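February 25, 2021
By Idalina Simões

EQUIPMENT PLANNING: PATH ROBOT, SECOND UNIT

The Escobedo project has money for one more outdoor robot this budget year, and the request has to be in before the end of February. The waterside route remains the reference course for both quotes. Surface matters more than distance when sizing wheels, battery and spares.

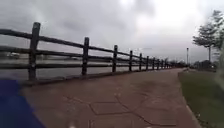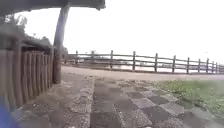
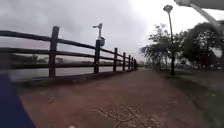
Rail fence and water along the route, with stone paving in the first two views and packed dirt with scattered twigs in the third.

Mevau quotes a base unit with a 500 watt-hour battery. Clillar quotes a lighter base with 334 watt-hours and a swappable pack. On paper the Clillar unit costs less, but a second pack and its charger bring the totals to almost the same figure. Neither quote includes freight.

Candness read the draft and objected to the spares line, saying that a wheel set should be bought with the base and charged to capital, and that last year's habit of ordering single wheels out of the operating budget had cost more in shipping than in parts. Candness also asked for the service contract to be priced for 2 years – both vendors offer it – and for the uptime guarantee of 99 percent to be put in writing, with the weather exclusions listed.

Both points are now in the request. Revised quotes should show battery, charger, wheel set, freight and service as separate lines. Send comments on the draft to the planning mailbox.

This site uses cookies to remember your newsletter preferences. Accept | Manage settings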